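How to pitch a freelance story to an editor (quick version)

Wrote this for the Welitz writing group after the same questions came up again in May. Not complete. Fix it up for your own beat.

Before you write anything

Read the outlet. Three or four recent pieces in the section you want. Check they haven't run your story already. I skipped this once with Cistberg, pitched them a piece they'd had on the front page. Réjean Chisholm was very polite about it.

Find the right editor. Not the info@ address. Masthead, bylines, old newsletters, ask around.
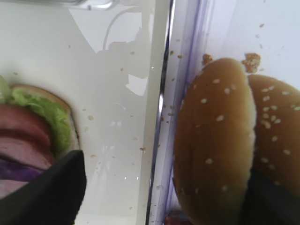

Also look for a pitch guide. Plenty of places have one and hide it in the footer. If it says no attachments then no attachments.

Step 1. Subject line

"PITCH:" then a working headline. Add the hook if it's time sensitive. Something like

PITCH: Why the Dagdag ferry stopped running at night

Skip "Freelance inquiry" or "Story idea". Those get buried.

Step 2. First paragraph

Open with the story. Your name and bio go at the bottom. Who, what changed, why now. If you can't say it in two sentences you probably have a topic and need to make a couple more calls before sending.

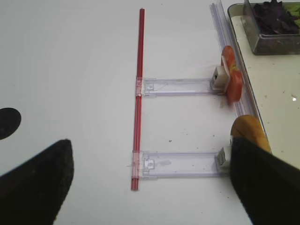 Step 3. How you'll report it

Who have you talked to already, who's agreed to talk, what documents you have. Be straight about what you dont have yet. Uzma Bhutto told me she reads this part first, because anyone can write a nice opening.

Word count here too, and a date you can file by. Add a day to whatever you were going to say.

Step 4. Bio and clips

One line about you, 2 links. Pick clips close to the subject over the ones you're proudest of. No clips? Say what gives you access, job, language, neighborhood, whatever it is. 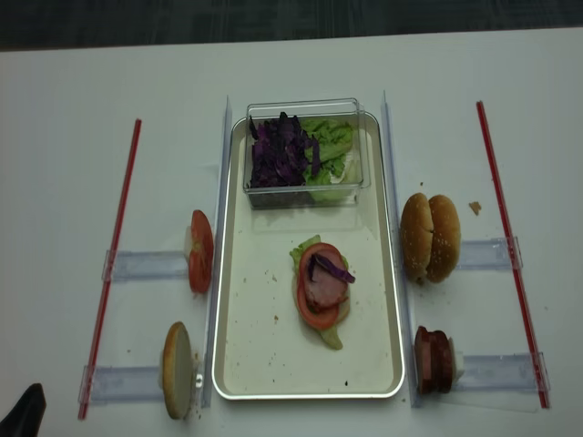

Whole email should come in under 235 words. My first pitch to Flevel was 345 and Lesego Shezi cut it down for me with a red pen, lost nothing. Read it out loud before it goes. Check the editors name again. Then again.

Step 5. Follow up

Wait a week, shorter for news. One reply on the same thread, two lines, "checking if this is of interest". Still nothing, take it elsewhere. Tell the first place you've moved on so you don't end up with two yeses.

Keep a sheet: outlet, editor, date sent, date chased, answer.

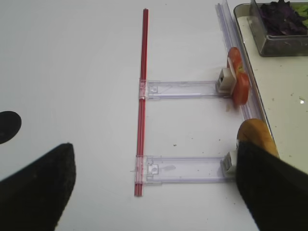
Mine has almost 90 rows and most say no or are blank. Normal.

If they say yes

Get fee, deadline, length, kill fee and rights in writing before you start. A email is fine. Ask when they pay, on acceptance or on publication, big differnce if rent's due.

Sample pitches are in the group folder, ask Bheki Makhubela for the link.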